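How do I get my share of the dishes out of a shared apartment without a fight?

Asked July 28, 2018

My lease at Foltstead is up in 18 days and there are four of us splitting up. Over two years the kitchen stuff has gotten totally mixed together. I know I bought some of it but I couldn't swear to which. One roommate already packed a pan I'm pretty sure was mine, and I paid $60 for that pan! Do I say something? I'd like to stay friends with these people.

2 answers

Maximiliano Orellana
Been there, twice. What worked for us was putting everything out one evening and taking turns picking, one thing each, until only the junk was left. Draw straws for who goes first. Before you start, everybody gets to pull out the stuff they brought from home (grandma's bowl and so on) and that doesn't count as a pick. Do it before people start boxing things up – once it's in a box it feels like it's theirs.

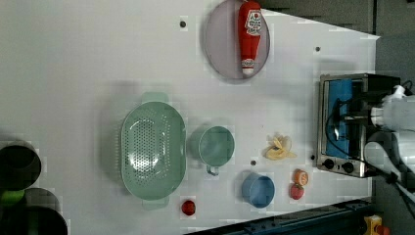

About the pan, I'd just ask. Something like "hey, did the big pan end up with you? I think I bought that one back in December." Most people will dig it right out. If she's sure it's hers, let it go, you can get a decent one secondhand. I lost a rice cooker that way and I still get invited to her barbecues, so I call that a win.

tindness_172
check your bank app for the receipt, then you know. also don't forget to split the deposit, we forgot and it was 277 bucks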